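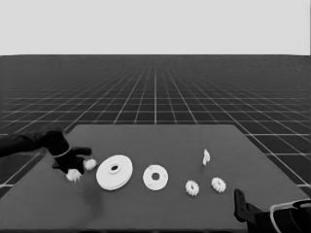
Computer rendering of a plain grey tabletop. Courtesy of Stavier.

Stavier opens table repair workshop in Hamilton and takes over the care of older Brodwood furniture

HAMILTON, Ontario, 2023-03-15. Stavier, the maker of tables for schools, libraries and community halls, announces today the opening of its first workshop dedicated entirely to repair. The workshop occupies the former Brodwood finishing building in the north end of the city, and it accepts tables of any age made by Stavier or by Brodwood, whose name and drawings Stavier acquired last July.

With this opening the company begins a service which customers have requested for a long time. A table in a library reading room is usually retired when its surface is worn, although the frame below is still in good condition. Until now the owner of such a table had to choose between a local joiner, who seldom has the original parts, and the purchase of a new one. The new workshop will resurface the top, replace the edge, tighten or exchange the legs and return the table to its owner with a written record of the work.

"We have been selling tables to public buildings for many years and we were always a little ashamed when we saw them beside the garbage bins," said Palesa Makhubela, managing director of Stavier. "The legs were good. The rails were good. Only the top was tired. I wanted that we have a proper answer when a school calls us and asks what to do, and I did not want the answer to be our catalogue."

The building and the people

The Brodwood finishing building stood without use after production was moved to the other side of the city. Stavier has renewed the roof and the electrical installation, has put in new dust extraction and has kept the old loading door, which is wide enough for the longest tables in the Brodwood range. The floor of the former spray room was levelled and now serves as the place where incoming tables are examined and labelled.

The workshop is led by Darren Bloxham, who started at Brodwood as an apprentice in the edging department and later became responsible for finishing. He is joined by Mafalda Louro, a furniture conservator who has moved to Hamilton for this position, and by a team of joiners and finishers, several of whom worked in the same building under the former owner.

"Some of these tables I remember," said Mr. Bloxham. "You turn one over and there is the pencil mark of the man who fitted the rails. On the older ones the screws are slotted, and they don't like to come out. We are slow with those. If a screw breaks in the rail you have given yourself a whole afternoon of work that the customer did not ask for."

Ms. Louro has prepared the written guide which the team follows for each kind of surface. Linoleum tops, which were common in the older school tables, are treated separately from laminate and from solid wood. Where a linoleum top can be cleaned and oiled, it will stay on the table. Where it is lifted or cracked, the workshop will offer a new linoleum top in the nearest colour available at the time of the order. The team will not try to imitate wear, and a new part will look like a new part.

"I come from museums, and there you touch as little as possible," Ms. Louro said. "A table in a school has another life. Children will write on it, they will climb on it, somebody will cut a sandwich on it. So the question for me is how it can be used again without trouble. I try to save the original edge when there is enough of it to save. When there is not, I don't spend the customer's money on my feelings."

How the service works

Customers send a short request by e-mail or by post, together with the number of tables and, if it can be read, the stamp on the underside of the rail. On Brodwood tables the stamp is found at the left corner of the long rail. On Stavier tables it is a small plate in the middle of the short rail. A customer who cannot find the stamp is welcome to write anyway, and the workshop will identify the model from the leg fixing.

The workshop then proposes one of 3 levels of work:

Level A, Care. Cleaning, tightening of all fixings, new floor glides, and oiling or polishing of the top according to its material.

Level B, Surface. Everything in Level A, with sanding and refinishing of a solid wood top, or the replacement of linoleum or laminate, and a new edge where necessary.

Level C, Full. Everything in Level B, with the legs or the frame repaired or exchanged and the metal parts repainted.

A written price is given before any work begins. If the workshop finds further damage after opening the table, it stops and contacts the owner. Tables which cannot be repaired at a sensible cost are returned as they came, or, if the owner agrees, are taken apart for their parts. Such parts are kept in the building and used for other tables of the same model.

Collection and return are available in Ontario through Veloso, the transport company which already delivers new Stavier furniture. Veloso has fitted 2 of its trucks with padded racks, in which the tables travel on their long side without wrapping film. Customers in other provinces may arrange their own transport and are asked to speak with the workshop first about packing. A tabletop which travels face to face with another must have a clean blanket between them. Cardboard is not suitable, as grit collects in it and scratches the finish.

"From the transport side it is a simple thing, but you must think of it before," said Henrique Brandão, operations manager at Veloso. "Most damage to a table happens between the door of the building and the door of the truck. We ask the customer for the width of the corridor and whether there is an elevator. When we have this information, the rest goes well."

First orders

The first large order comes from a group of public libraries in southern Ontario, which will send 300 reading tables to the workshop in stages, so that no branch has to close its reading room. Most of these tables are from the Brodwood Zolico series, recognizable by the rounded corner and the tapered leg. The series was in production for a long period and its dimensions were changed slightly more than once, a fact that has occupied the team during preparation. An edge strip cut for an early Zolico will be too short for a later one.

For this reason Stavier has decided to put the original Zolico drawings in order. The work is being done by Lourenço Falcão, design archivist at the company, who found the drawings in flat cabinets on the upper floor of the building. He has so far catalogued 82 sheets. Several carry corrections in different hands, and a number of them were never given a date.

"It is patient work, and I enjoy it very much," said Mr. Falcão. "On one sheet the designer moved the leg inward by a finger's width and wrote only 'knees'. I understood it when I sat down at the table. With the leg in the first position, a tall person hits it each time. These small decisions are in the drawings if you look for them, and Darren can often tell me which of them arrived in the factory and which stayed on paper."

Stavier intends to make dimension sheets for the Zolico series available free of charge, for the use of joiners and building managers who prefer to carry out repairs on their own premises. Floor glides, leg bolts and edge strips for the series will be sold in small quantities, including single pieces. The first parts will be offered in July, and a list of them can be requested from the workshop already now.

Private owners

Brodwood tables are found in many private homes, frequently after a school or church hall has sold its old furniture. The workshop accepts single tables from private owners at the same levels and under the same conditions as for institutions. Owners may bring a table to the loading door after making an appointment. Because the large library order will fill much of the space in the coming months, private customers should expect a longer wait for Level C. Level A can in most cases be done while other work is drying.

The company asks owners not to sand a linoleum top before sending it. Water rings and ink can in many cases be reduced by careful cleaning, and a sanded top usually must be replaced. Wax polish from the supermarket does no harm, but it has to be removed before refinishing, and it is helpful to mention it in the request.

About Stavier

Stavier designs and manufactures tables and benches for libraries, schools, town halls and other public rooms. Its furniture is made in Hamilton, Ontario. The company is owned by its management and employees.

About Brodwood

Brodwood was a Hamilton manufacturer of institutional furniture, known mainly for its school and library tables. Its name, drawings and finishing building have belonged to Stavier since last July. Stavier has no plan to produce new furniture under the Brodwood name.

Media contact

Requests for interviews with Palesa Makhubela, Darren Bloxham or Mafalda Louro, and for visits to the workshop, may be addressed to the Stavier press office in Hamilton. Visitors are asked to wear closed shoes. Reproductions of selected Zolico drawings can be supplied to editors on request, with credit to the Stavier archive.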